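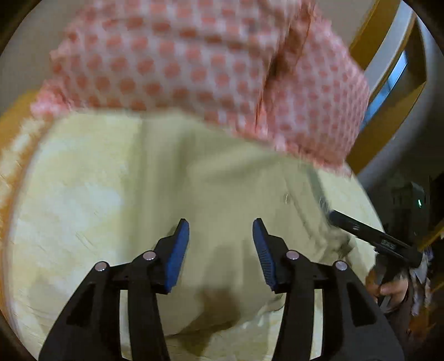 Gestion des vulnérabilités et réponse à incident
Séance 4 – Du bulletin de sécurité au correctif appliqué
Support de cours, version du 14/10/2025
Enseignant : Dinesh Arumugam

Rappel de la séance précédente

Nous avons vu comment lire un bulletin de sécurité : produit touché, versions concernées, conditions d'exploitation, score de gravité, mesures de contournement. Le score CVSS seul ne suffit pas à fixer une priorité. Une faille notée 9,8 sur un serveur isolé peut attendre quelques jours. Une faille notée 6,5 sur une passerelle VPN exposée à Internet et déjà exploitée n'attend pas.

1. L'inventaire

Pour corriger un parc, il faut le connaître. L'inventaire doit donner pour chaque machine le système, les logiciels installés avec leur version, l'exposition réseau et le nom d'un responsable. Ce dernier champ est celui qui manque le plus souvent.

Cas étudié pendant tout le module : Bededport, exploitant d'une plateforme logistique portuaire. L'inventaire officiel compte 2829 équipements. La découverte réseau en fait apparaître plus de 70 qui n'y figurent pas, pour la plupart des automates, des imprimantes et d'anciens serveurs de test. Deux de ces serveurs répondent depuis l'extérieur.

À retenir : on confronte toujours l'inventaire déclaré à au moins une source technique (journaux DHCP, balayage réseau, agent de supervision).

2. Le tri

Le tri répond à quatre questions, dans cet ordre :
– Le composant vulnérable est-il présent et activé ?
– Est-il joignable par un attaquant, et depuis quelle zone ?
– Une exploitation est-elle connue ou publiée ?
– Que perd l'organisation si la machine est compromise ?

La deuxième question demande de regarder les règles de filtrage réelles. Le schéma d'architecture affiché dans le couloir date souvent de plusieurs années.

Chez Bededport, l'outil de messagerie interne Gbeho présente en May (nom de code de la campagne de correctifs) une faille permettant l'exécution de code sans authentification. Le service n'est censé être ouvert qu'au réseau interne. En relisant les règles du pare-feu, l'équipe trouve une exception créée pour un prestataire, la société Gutedix, et jamais retirée. La faille passe donc en priorité 1.

3. Les délais

Barème utilisé dans le module :
Priorité 1 : correction ou isolement sous 24 heures
Priorité 2 : sept jours
Priorité 3 : 60 jours
Priorité 4 : prochaine maintenance planifiée

Le délai court à partir de la publication du bulletin. Beaucoup d'équipes le font courir à partir de l'ouverture du ticket, ce qui améliore les indicateurs et laisse les machines exposées plus longtemps.

4. Appliquer, puis chercher des traces

Un correctif ferme la porte. Il ne fait pas sortir un intrus déjà installé. Pour toute faille de priorité 1, on recherche donc des indicateurs de compromission en parallèle de la mise à jour : fichiers récents dans les répertoires web, tâches planifiées inconnues, comptes créés hors procédure, connexions sortantes inhabituelles.

Avant de toucher à une machine suspecte, on copie les journaux et, si possible, la mémoire vive. Un redémarrage efface cette dernière. Si l'intrusion est confirmée, on isole du réseau sans éteindre, et on passe à la procédure d'incident (séance 5).

5. Travaux dirigés

Les journaux du serveur Gbeho sont déposés sur l'espace du cours, au format texte. Vous les importerez dans Belo, l'outil d'analyse installé sur les postes de la salle.

a) Relever les adresses qui ont interrogé la page d'administration.
b) Distinguer les balayages automatiques des requêtes qui exploitent la faille. Justifier.
c) Établir une chronologie en temps universel. Attention, le pare-feu est en heure locale.
d) Rédiger une note d'une page à l'attention de la direction, sans jargon, avec les faits établis, les hypothèses et les décisions attendues.

Le travail se fait en binôme. La note compte pour la moitié du total. Les hypothèses présentées comme des faits seront sanctionnées.

Pour la séance 5, relire la partie 4 et apporter la chronologie imprimée.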